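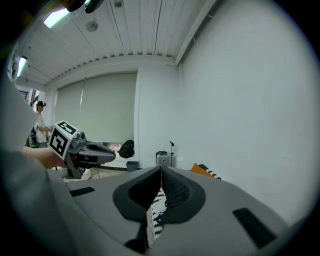

Zwei Handgreifer, links eine Hand im hellgrauen Ärmel

Vatden Empfangsterminal für Unternehmertreffen
15.11.24 | Produktredaktion: Ingvild Tveit
4 Mal geteilt | 3 Kommentare

Das Vatden ist ein tragbares Terminal zur Erfassung von Anwesenheit, Gästen und Kontaktanfragen bei regelmäßigen Treffen von Unternehmernetzwerken, Branchenstammtischen und Wirtschaftskreisen. Es ersetzt die ausgelegte Teilnehmerliste und die nachträgliche Übertragung in die Mitgliederverwaltung. Betrieben wird es mit der Software Prorkivar, die auf dem Gerät vorinstalliert ist und keine dauerhafte Internetverbindung benötigt.

Funktionsprinzip

Jedes Mitglied erhält eine kontaktlose Karte mit einer Kennnummer. Auf der Karte selbst sind weder Name noch Firma gespeichert, die Zuordnung erfolgt ausschließlich im Terminal. Beim Auflegen wird der Zeitpunkt der Ankunft festgehalten und der Datensatz auf dem Display angezeigt: Name, Firma, Branche, Status. Gäste tragen sich über die Bildschirmtastatur ein und ordnen sich dem einladenden Mitglied zu. Ein Gast, der bereits zu einem früheren Termin erfasst wurde, wird anhand der E-Mail-Adresse erkannt. Ob ein zweiter Gastbesuch zulässig ist, legt die Gruppenleitung in den Regeln fest; das Terminal zeigt bei Überschreitung einen Hinweis an, sperrt den Einlass aber nicht.

Kontaktanfragen werden nach dem Treffen aufgenommen. Zwei Teilnehmer legen ihre Karten nacheinander innerhalb des eingestellten Zeitfensters auf, Prorkivar legt daraufhin eine Anfrage an und fordert beide per E-Mail zur Bestätigung auf. Erst nach beidseitiger Bestätigung werden Telefonnummer und Anschrift ausgetauscht. Unbestätigte Anfragen verfallen und werden gelöscht.

Technische Daten

Gewicht: 435 g ohne Netzteil
Lokaler Speicher: über 3000 Kontaktdatensätze
Terminals pro Gruppe: maximal 4, untereinander synchronisiert
Benutzerrollen: 3 (Empfang, Gruppenleitung, Administration)
Anschluss: USB-C, Netzteil im Lieferumfang
Datenausgabe: CSV, vCard
Anzeigesprachen: Deutsch, Englisch, Norwegisch
Gehäuse: Kunststoff, lichtgrau, Standfuß abnehmbar
Aufstellung: Innenräume, ebene Fläche

Synchronisation mehrerer Terminals

Werden an einem Veranstaltungsort mehrere Geräte eingesetzt, übernimmt das zuerst eingeschaltete die Rolle des Hauptterminals. Die übrigen gleichen ihre Datensätze über eine verschlüsselte lokale Funkverbindung ab. Fällt das Hauptterminal aus, arbeiten die anderen mit dem zuletzt abgeglichenen Stand weiter. Doppelte Einträge werden nach Wiederherstellung der Verbindung zusammengeführt; bei abweichenden Angaben bleibt der ältere Eintrag bestehen und der neuere wird zur Prüfung vorgelegt. Die Prüfliste ist nur in der Rolle Gruppenleitung sichtbar.
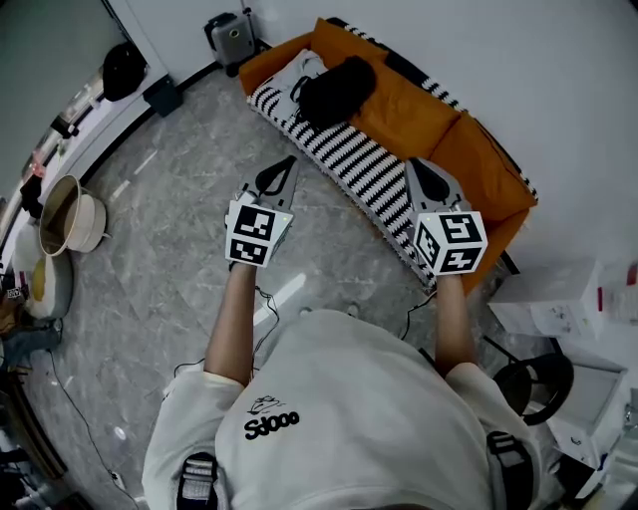 Für die Zusammenführung müssen alle Geräte denselben Softwarestand aufweisen. Abweichende Stände werden beim Einschalten gemeldet. Eine Aktualisierung während einer laufenden Veranstaltung ist gesperrt und kann erst nach dem Schließen des Termins gestartet werden.

Schnittstellen

Vorhandene Mitgliederlisten lassen sich als CSV-Datei einlesen. Pflichtfelder sind Nachname, Firma und E-Mail-Adresse, Trennzeichen ist das Semikolon. Umlaute werden nur bei der Zeichenkodierung UTF-8 korrekt übernommen. Für Gruppen, die ihre Beiträge über Stavasier abrechnen, steht ein direkter Abgleich zur Verfügung. Übertragen werden dabei Mitgliedsstatus und Anwesenheit, nicht die Kontaktanfragen.

Datenschutz und Löschfristen

Gastdaten und Mitgliederdaten werden getrennt gespeichert. Die Löschfrist für Gäste ist bei der Einrichtung anzugeben, ein Betrieb ohne Löschfrist ist nicht vorgesehen. Ein Auskunftsbericht zu einer Person kann in der Rolle Administration erzeugt werden. Der Vertrag zur Auftragsverarbeitung wird nur benötigt, wenn die optionale Fernsicherung bei Karabulut gebucht ist. Im rein lokalen Betrieb verlassen die Daten das Gerät ausschließlich über den manuellen Export.

Lieferumfang

Terminal mit Standfuß
Netzteil und Anschlusskabel
Kartensatz, unbedruckt
Administrationskarte
Kurzanleitung in gedruckter Form

Bedruckte Karten, eine Transporttasche und die Wandhalterung sind gesondert zu bestellen. Bei bedruckten Karten ist eine Druckfreigabe erforderlich. Die Administrationskarte wird einmalig ausgegeben; bei Verlust muss das Terminal zur Neueinrichtung eingeschickt werden.

Bestellung und Wartung

Der Vertrieb erfolgt über Karabulut, Ansprechpartner für Neukunden ist Sibusiso Potgieter. Fragen zur Einrichtung, zum Import und zum Abgleich mit Stavasier beantwortet Anju Lodhi im technischen Kundendienst. Leihgeräte für einen einzelnen Termin werden nach Verfügbarkeit abgegeben, der Kartensatz ist in diesem Fall vollständig zurückzusenden. Das nächste Softwarepaket mit überarbeiteter Gästemaske ist für März vorgesehen. Terminals mit laufendem Wartungsvertrag erhalten es ohne Aufpreis, bei allen übrigen wird die Aktualisierung nach Preisliste berechnet.

Weitere Artikel
Prorkivar: Rollen und Rechte einrichten
Kartensatz bedruckt, Bestellformular
Wandhalterung für Vatden
Stavasier-Abgleich, Feldbeschreibung
Transporttasche für zwei Terminals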